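Small Drawers, Small Things
A gallery by Carmela Sartori
Apr 25, 2026

I started to collect little storage boxes in September, when we moved to the apartment in Garstead and I could not find my sewing needles for 7 weeks. Now they stand in every room – my sister says it is too many. On this page I put the ones which I use on my desk and for my beads and buttons. I am not a professional organizer, I only like when a thing has its place.

The smoky gray unit is my favorite at the moment. It is see-through plastic, but dark, so you notice only a little of what is inside and the desk looks calm also when the drawers are full. The drawer has thin dividers, and on its front there are two small metal knobs, like tiny mushrooms. I like them more than the plastic handles which most boxes of this kind have. 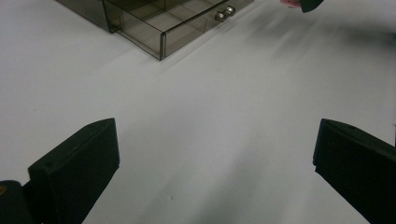
For cleaning I take the drawers out completely and wash them with lukewarm water and a drop of dish soap. Please do not use the rough side of the sponge, I did this once with a clear box from Melau and the scratches are still there. Tinted plastic forgives a little more, but dust is easier to see on it. A soft cloth every second week is enough for me.

What I keep in such drawers: buttons sorted by color, earring hooks, spare bulbs for the sewing machine, stamps. Heavy things like screws I moved to the metal cabinet in the hall, which I bought used from a Verschueren shop for 30 dollars.

If you want to line the compartments, thin felt works well. I cut it 5 millimeters smaller than the compartment – otherwise it makes waves in the corners. The pictures of the kitchen drawers will come on the next page.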